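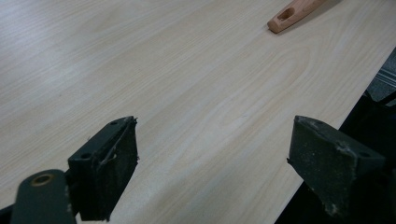 27 July 2018, bench notes, hand-held gripper (SQ)

Fault: drops the wooden piece partway through a lift. 5 drops in 12 tries this morning. Ji-hoon's 8 tries after lunch gave 2 more, so it isn't only my hands.

Nam-gil's theory is the encoder offset. Maybe. He blamed the offset for the last fault too, and that was a loose connector. Log 2607 shows the fingers stopping at the commanded width every time, drops included. I can't square that with a bad offset and he hasn't tried to.

My money is on the pads. The left one looks worn and has pale threads caught along its edge, near the top. Dust and scuffs on the right finger. Hajar wiped both with alcohol before the afternoon tries, and I don't believe the wipe did much. Two drops in 8 against five in 12 is too few to call it better, whatever the Clovstead summary ends up saying.

Safety: the second afternoon drop landed on Ji-hoon's foot. No harm, but Dale wants lifts kept over the table, away from the front edge, until this is closed. Agreed. Please stick to it.

To do:

- new pads from Eltska, both sides, same batch
- pull the threads first and bag them – I want to know if they're pad backing or lint
- repeat 12 lifts on old pads, offset untouched
- then swap pads, 12 more
- Nam-gil can have his offset run after that

Don't change two things at once. We did that in October and still can't say what fixed it.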